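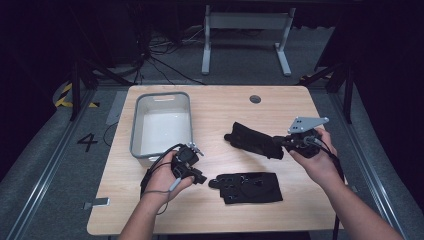
Table with a cable hole: plug it, use it or swap the top?

jarnamell
2024-09-22
I bought a used office table for sorting and packing small orders. Light wood top, rounded corners, and a round dark cable grommet near the back. I keep a plastic bin on the left and work in the space in front of it. The grommet gets in my way when I slide boxes toward the back. Should I fill the hole, or is it worth keeping?

maledik
Keep it. I run the cord for my label printer through mine and it stays off the work surface. Before that I had a cord hanging over the side and I caught it with my hip more than 14 times.

cleston_p
I disagree. For packing you want a flat top. Pull the grommet out, cut a disk of the same thickness, glue it in and sand it flush. I did 2 tables this way and boxes slide right over.

maledik
That works on solid wood. If it's veneer you will sand through it and then you have a worse spot than the grommet. Check the edge of the hole first.

jarnamell
I took the grommet out and looked. It's veneer over particleboard, so I don't want to sand it.

Yanti Subramaniam
Leave the hole alone and move the bin. Mine sits lengthwise, front to back, so I can reach all of it without leaning. If yours has a handle slot, face that toward the back so small parts don't slip out on your side. The boxes can go to the right.

cleston_p
A bin on the tabletop takes up room you need for packing. Put it on a cart.

Yanti Subramaniam
I tried a cart. It doesn't roll well on carpet, and I was bending down for every order. I packed 168 orders last December with the bin on the table and had no trouble.

cleston_p
Hard floor here, so maybe that's the difference. I still don't like the grommet.

jarnamell
I turned the bin and put a thin desk mat over the back half of the table. Boxes slide fine now. I can cut the mat later if I want a cord to come up through it.

maledik
Measure the hole before you buy another cap. Mine was an odd size and I had to send one back.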